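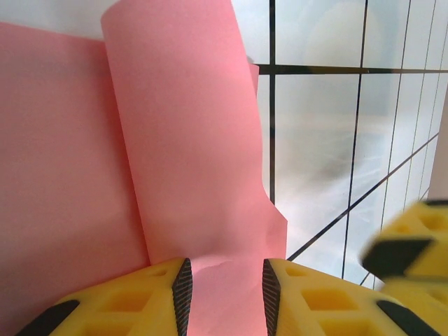
Pink paper, curled and creased.

The case against the calendar spray

Most domestic pest contracts are still sold by the calendar. A technician arrives every quarter, walks the outside of the building, applies a residual insecticide along the base of the walls and leaves a sheet with a tick against each elevation. The interval is fixed when the contract is signed. It takes no account of what is living in the building, and in many cases no one has looked.

I think this arrangement should be given up for cockroaches, ants and most stored product insects, and replaced by monitoring with treatment only where a threshold is passed. The technical argument for doing so is old. The obstacle is how the work is priced.

A residual deposit on an outside wall has a short working life. Sunlight, rain and alkaline render all break it down, and a product that holds for weeks on a glazed tile may be of little use on bare cement after a fraction of that time. The householder who pays for four visits a year believes the building is protected for twelve months. For a good part of that period it has no effective deposit at all. Where the deposit does persist at a low dose, the survivors are the insects best able to tolerate it, and they are the ones that breed.

German cockroaches make the point well. They live indoors, near warmth and water, behind refrigerators and inside the hinges of kitchen units. Spraying the outside wall does not reach them. Spraying the skirting with a repellent product can move them into the next flat. A gel bait placed in small spots close to the harbourage, after sticky traps have shown where the harbourage is, uses far less active ingredient and usually gives better control.

Laurinda Tavares, who ran the service desk at Costberg before she moved to Turamden, kept trap records for a block of 303 flats in Manzano over 12 months. Her threshold was simple: a flat was treated when any trap caught more than 2 cockroaches between inspections. Over half the flats never reached it. Under the previous contract all of them had been sprayed every quarter, occupied or not. The records also showed that catches rose in June and were concentrated on the risers next to the bin store, so the door seal there was replaced and the pipe entries were filled. That work would not appear on a spray contract, as there is no box for it.

The usual objection is that inspection costs more than spraying. Per visit, it does. Reading traps properly takes time, and so does writing down what was in them. But the comparison should be made over the year, with call-backs included, and call-backs are where calendar contracts lose their money. A second objection is that customers want to see something applied. Some do. I have met this on Rorna estate, where a tenant asked why I had "only" put down cards and a few dots of gel. It took two minutes to show her the catch on the card under the sink - she did not ask again.

There are exceptions. Termite barriers have their own logic and should be kept to the label interval. Food plants may be bound by audit terms that set the number of visits, though a visit need not mean an application. Bed bugs should be treated on confirmation, whatever the count.

For ordinary housing, the contract ought to state the traps, their positions, the threshold and who reads them. The quantity of insecticide should follow from that, and in many months the correct quantity is none.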